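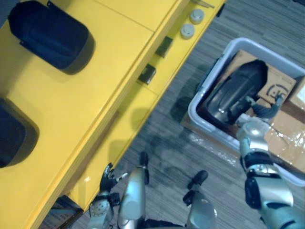
Zonbridge、ロボットに「手本を見せて」仕事を教える遠隔教示サービス「Willine」を提供開始

2018年3月

こんにちは、Zonbridge広報です。いつもは製品の型番と仕様がずらっと並ぶお堅いリリースを出しているのですが、今回は開発チームの席のすぐ横で仕事をしてきた私が、どうしても自分の言葉で書きたいとお願いして、こういう文章になりました。少し長いです。お茶でも飲みながらお付き合いください!

さて、本題です。Zonbridgeは、人型ロボットに作業を教えるための遠隔教示サービス「Willine(ウィリーン)」の提供を始めます。プログラムを一行も書かずに、人が自分の腕と手を動かして「こうやるんだよ」と見せる。その動きをロボットの腕と指がそのままなぞり、なぞった記録がたまって、やがてロボットの手本になる。ひとことで言うと、そういうサービスです。

■ そもそも、何がそんなに大変だったのか

私がこの会社に入ったころ、ロボットに新しい作業をひとつ覚えさせるというのは、エンジニアが何日も画面に向かって座標と角度を打ち込む仕事でした。ねじ締めのように毎回同じ位置、同じ向きで済む作業ならそれでいいんです。きちんと動きますし、速い。

ところが、お客さまから届くご相談はだんだん変わってきました。「箱の中に入っているものを取り出してほしい」「取り出したものを台の上に並べてほしい」「形がまちまちで、中で傾いていたりするんだけど」。人間なら考えもせずにやってしまう作業ばかりです。でも、これを数字で書こうとすると途端に手が止まります。どこに指をかけるのか。縁をつまむのか、側面から支えるのか。もう片方の手はどこで待っていればいいのか。

開発の誰かが会議で「書くより、やって見せたほうが早いよね」と言ったのが始まりでした。議事録を見返したのですが、発言者の欄が空いていて、今となっては誰の発言かわかりません。(心当たりのある方、名乗り出てください。)

■ 操作する人は、何をするのか

Willineでは、操作する人がヘッドセットをかぶり、両手に専用の操作グローブ「Fulloreck(フロレック)」をはめます。視界にはロボットの頭についたカメラの映像が映ります。下を向けばロボットも下を向くので、自分の手があるはずの場所に、ロボットの手が見えるわけです。

最初に体験させてもらったとき、私は思わず「うわっ」と声が出ました。下を見たら自分の足がロボットの足になっているんですよ! 腕も銀色です。これがけっこう不思議な感覚で、5分もすると慣れてしまうのですが、外したあとに自分の手を見て「あ、肌色だ」と思うくらいには入り込みます。

やることはシンプルで、たとえば今回のリリースに載せている作業はこうです。カーペットに置いた白いプラスチックの容器に右手を伸ばして、段ボールの上に載っている黒くて丸みのある品物の縁に指をかける。黄色い台の上には紺色のやわらかそうな丸みのある品物があって、左手は台の縁のすぐ下で指を開いています。

書いてしまえば数行ですが、操作する側はこの間ずっと細かい判断をしています。品物が傾いていれば、へこんでいる側がどっちを向いているかを見て指の入れ方を変えます。透明な包装がかぶっていると光が反射して縁が見えにくいので、ちょっと首を動かして覗き込む。こういう「覗き込む」動きも、Willineは頭の向きとして一緒に記録します。ここは開発チームがものすごくこだわったところで、手の動きだけを集めても、何を見てその手を出したのかがわからないと手本としては物足りないのだそうです。

■ 手で直接教えるモードもあります

遠隔操作だけではありません。ロボットの腕を直接つかんで動かす「手添えモード」も用意しました。子どもに箸の持ち方を教えるとき、後ろから手を添えますよね。あれと同じ要領です。

使い分けとしては、指先の細かい動きや両手を使う作業は遠隔操作、腕全体の通り道を教えたいときは手添え、というのが社内での定番になっています。台の縁に肘をぶつけない回り込み方なんかは、手添えのほうが断然教えやすいです。逆に、箱の中のものを掘り出すような作業は、ロボットの横に人が立つと人の体が邪魔になって、やりにくい。途中でモードを切り替えても記録は途切れませんので、ひとつの手本の前半を手添え、後半を遠隔で、という撮り方もできます。

■ 社内で試した結果

正式提供の前に、社内の試験場「Wolde(ヴォルデ)」で2月まで試験運用を行いました。集めた手本は全部で3,773本、作業の種類は19です。容器からの取り出し、台の上への並べ置き、引き出しの開け閉め、袋物の受け渡しなど、なるべく「言葉で説明しにくいもの」から選びました。

この3,773本という数字、ぜんぶが上手な手本というわけではありません。つかみ損ねたもの、持ち上げたけれど置き直したもの、指が滑ったものも入っています。最初は失敗した記録を捨てていたのですが、途中から「失敗」の札をつけて残すやり方に変えました。人がしくじったあとにどう立て直すかは、うまくいった記録からは読み取れないからです。私のしくじりもそれなりの本数が入っているはずで、ちょっと恥ずかしいですが、役に立つならどうぞ使ってください。

操作する人の練習は、2時間の講習を基本にしています。前半でグローブの合わせ方と非常停止の押し方、後半で実際の取り出し作業。ゲームが得意な人が有利かと思いきや、初日から一番なめらかに動かしていたのは梱包を長く担当してきた社員でした。品物のどこを持てば傾かないかが、もう体に入っているんですね。横で見ていて、指のかけ方がぜんぜん違いました。

■ ご提供の内容

Willineには3つのプランがあります。

・お預かりプラン
お客さまの品物や容器をWoldeにお送りいただき、当社の操作担当が手本を集めます。まずは感触を知りたいという方に。

・出張プラン
機材一式をお客さまの現場に持ち込みます。普段の台、普段の容器、普段の床のままで手本を撮れるのが良いところです。現場のみなさんに操作していただくこともできます。

・常設プラン
FulloreckとWillineのソフトウェアを導入いただき、お客さまご自身で継続的に手本を集めていただきます。講習と、導入後の手本の見直し作業が含まれます。

料金は作業の内容と手本の本数によって変わりますので、お見積もりの形でご案内しています。「こんな作業、教えられる?」というご質問だけでも大歓迎です。むしろそういうご相談をいただくと開発チームがそわそわし始めて、見ていて楽しいです。

■ よくいただくご質問から

試験運用中に見学にいらした方から、何度か聞かれたことを書いておきます。

手本はひとつの作業に何本いるのか、という点は、本当に作業次第です。いつも同じ向きで置かれている品物なら少なくて済みますし、容器の中で向きがばらばらになるものは多めに要ります。お見積もりの前に試し撮りをして、そこで見当をつけています。

操作中に通信が切れたらどうなるか。ロボットはその場で動きを止め、握っている品物は握ったままにします。つながり直しても勝手には動き出さず、操作する人が両手の位置を合わせ直してから再開します。この合わせ直しは、初めての方にはちょっと面倒に感じられるかもしれません。でも、ここは譲れないところなので、講習でもしっかり時間を取ります。

撮った手本は誰のものか。お客さまのものです。当社がほかの用途に使わせていただく場合は、事前に書面でご相談します。

あと、意外と多いのが「疲れませんか?」というご質問。疲れます! 腕を前に出した姿勢が続くので、肩にきます。なので操作は短めに区切って交代するようにしていて、ソフトウェアにも休憩のお知らせが出る機能を入れました。私は毎回このお知らせに助けられています。

■ これからのこと

次の更新では、手本の途中に声でメモを残せる機能を予定しています。「ここは強く握らない」とか「包装を先によける」とか、操作しながらつぶやいた言葉が、その瞬間の動きと結びついて残ります。あとから手本を見直す人にとって、これがあるのとないのとでは大違いなんです。試作版を触らせてもらったら、私のメモはほとんど「あっ」と「待って」でした。もう少し練習します。

グローブのサイズ追加も進めています。今のFulloreckは手の小さい方だと指先が余ってしまい、つまむ動きがやや甘くなります。手が小さめの私からも強く要望を出しておきました。

Woldeでの見学と操作体験も受け付けています。体験では実際にロボットの腕を動かして、容器からの取り出しに挑戦していただけます。動きやすい服装で、髪の長い方はヘッドセットをかぶりやすいようにまとめてお越しください。スカートでも大丈夫ですが、手添えモードではしゃがむ場面があります。

■ 本件に関するお問い合わせ

Zonbridge 広報担当
取材、見学、操作体験のお申し込みは、当社ウェブサイトのお問い合わせフォームから「Willine」を選んでお送りください。写真素材をご希望の報道関係の方は、同じフォームに媒体名と掲載予定をご記入いただけますと助かります。

本リリースに記載の内容は発表時点のものです。サービスの仕様は予告なく変更になることがあります。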